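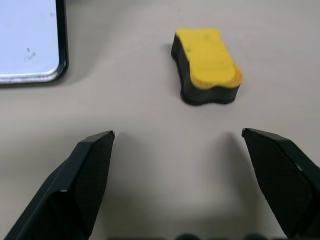 Gripper and wrist camera upkeep, Vevero cell
Progress report to the Chisholm fund, 15 November 2020

It is a pleasure to write to you again, and thank you for your patience while we waited on parts. Your grant has kept the Vevero cell going through a long autumn, and most of this period went into the gripper.

The crosshatch pads on the fingers had been our main worry. The old ones had gone smooth, and the eraser kept slipping during the whiteboard task. We fitted 2 new pads from Flusonex, cleaned the finger faces first, and went over the fasteners again after 38 hours of running, which we now do as a matter of habit. The wrist camera was then recalibrated, with both fingertips in view and the fingers open, as they are at the start of each approach.

The yellow and black eraser has stayed our standard test piece. Its sides pinch in a little near the middle, and it lies at a slant on the table as often as not, so it gives the new pads a fair workout – softer than a block, and fussier too.

Still to do in November:
Replace the wrist cable, on order from Trollon
Wipe down the tabletop and the small whiteboard before each session
Write up the pad change for the cell handbook

We have 3 spare pads on the shelf and do not expect to ask for more money before the next report.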